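Support > Wekaro Stock > Closed tickets > Negative on-hand after overnight sync

January – logged by Ritu Negi, second-line support

Customer: Pellegrini (hardware and housewares, single store)
Reported by: Mirko Cirillo, store manager
Products: Wekaro Stock, Skunelby till connector
Severity: 2, raised from 3
Status: Closed, fixed in connector update

Problem as reported

On-hand quantities in Wekaro Stock drop overnight by more than the day's sales. Some items go negative. The figures at closing time agree with the till. By opening time they don't. Mirko corrects the worst ones by hand and the same thing happens again the next night, not always to the same items.

The reorder report reads from on-hand, so it has been proposing purchase orders for goods the store already has. One order to Armont went out before this was spotted. Mirko has cancelled it with the supplier and auto-order is now switched off at his end.

Environment

Wekaro Stock, hosted, standard plan. Skunelby till connector on the back office PC, running as a service. Two tills. The sync is scheduled after close and pushes the day's sale lines plus any changed item records. Catalog size is 1,421 active items. No other integrations write to on-hand.

First checks

Time zone on the back office PC, the tills and the Wekaro account all match. The date boundary on the sales export is correct.

Only one copy of the connector service is installed. An older install had been left on a retired till PC, but that machine is powered off and its API token was revoked when it was replaced. Confirmed from the token list.

No duplicate barcodes in the catalog. There are several items with an alternate barcode, which is normal for goods bought from more than one supplier, and these resolve to the right parent item.

Unit of measure was worth a look. Multi-packs sold as singles are a common cause of stock falling too fast. Most of the hanging goods here are set up as each, with pack size left at the default.

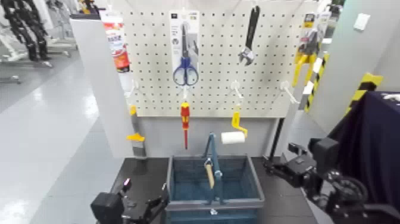

Pegboard goods: scissors, wrench, screwdriver.

Unit of measure ruled out. The affected items include goods sold loose, goods sold packed and a few that have never had a pack size at all. If it were a conversion error the shortfall would be a fixed multiple of the sale for each item, every night. Mirko's list shows the same item correct one night and wrong the next.

Sales comparison

Asked Mirko for the till journal for one trading day and pulled the stock movements for the same night. Lined them up by receipt number and line number.

Result: every sale line in the till journal is present in Wekaro. Some are present twice. The duplicates carry the same receipt number, line number, quantity and price. Only the movement ID and the posted time differ. The second posting is a few minutes after the first.

The duplicates are not scattered. They sit together in runs, and each run starts and ends on a batch boundary. The connector sends sale lines in batches of 50. Where one line in a batch is doubled, all of them are.

This explains why the affected items change. Whatever happened to be sold in that part of the day gets deducted twice.

Connector log

Default logging on the connector records start, finish and a total, and the total was right on every night checked. It counts lines read from the till, not postings accepted by the server, so it is no help with this fault. Asked Mirko to switch logging to detailed and leave it there for the next run.

Steps given to him, for reference:

1. Close the connector window if it is open. The service itself can stay running.
2. Open the settings file and change the log level from normal to detail.
3. Restart the service from the Services panel.
4. Check that a new log file has been created with today's name.
5. After the next run, zip the log folder and attach it to this ticket.

The first attempt produced no new file. The settings file had been saved as a copy in Documents and the original was unchanged – Windows had refused the save to the program folder. Repeated with the editor opened as administrator and the file appeared.
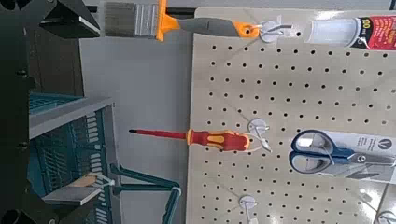
The detailed log has the following pattern on the batches that were doubled. Request sent. No response. Client timeout at 300 seconds. Batch marked failed and put back in the queue. Batch sent again. Response accepted, batch marked done.

The server side has both requests recorded as accepted. The first one was slow but it did finish. The connector had already given up waiting and had no way to know that.

On a quiet night the server answers quickly and nothing is repeated. On a busy night, when item updates are being processed in the same window, some batches run past the limit. A batch can be retried up to 6 times. No batch in this log went past its first retry.

Why the server was slow

Passed to Ifeanyi Tijani in platform. His notes, shortened:

Each sale line posted triggers a recalculation of the reorder point for that item. On this account the recalculation looks back over full movement history instead of the usual window. The look-back setting is blank. Blank was meant to be read as default, but it is read as unlimited. The account was migrated from the older version of Stock, which had no such field.

Setting the look-back explicitly brings response time down to normal. That removes the trigger but not the underlying fault, which is that the server accepts the same batch twice. A dropped connection at the wrong moment would cause the same thing on any account.

Workaround applied

Look-back set to one year on the Pellegrini account. Sync moved an hour later to keep it clear of the item update window. Retry turned off in the connector, so a failed batch now stays in the queue until someone releases it by hand.

Mirko asked what he should do if a batch does stay in the queue. Advice: do not release it. Send us the batch number first so we can check whether it was posted. He also asked whether manual corrections should continue in the meantime. They should not. Every correction is a movement in its own right and makes the repair harder.

Next run completed with no timeouts and no duplicates. On-hand at opening time matched the figure at close.
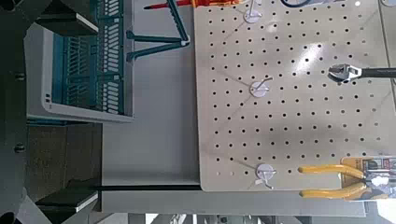
Data repair

Su-bin Do wrote the repair query. It finds pairs of movements with the same till, receipt number and line number, keeps the earlier one and posts a reversing entry against the later one. Nothing is deleted, so the audit trail stays whole.

Manual corrections were the awkward part. Where an item had been adjusted by hand after a duplicate, reversing the duplicate would leave on-hand too high. These items were left out of the automatic repair and exported to a sheet for Mirko to count on the shelf. He returned the sheet the same afternoon and the counts were loaded as a stock take.

One item still disagreed after that. It was a return entered at the till as a negative sale and then corrected by hand. Treated separately and closed with him by phone.

Permanent fix

Connector update adds a batch key to every request. The server stores the key and answers a repeat with the original result instead of posting again. A blank look-back is now read as default. Retry can be turned back on once the update is installed.

Osvaldo Bianchini tested it on the staging account by cutting the network after a batch was sent and before the reply arrived. Batch retried on reconnect, one set of movements posted.

Closing notes

Update installed at Pellegrini with Mirko on the line. Retry on, log level back to normal, auto-order left off until he has reviewed the reorder report himself. Other migrated accounts with a blank look-back are being checked under a separate ticket, owner Ifeanyi Tijani.

The connector's summary total still counts lines read. Change request raised to report lines accepted as well.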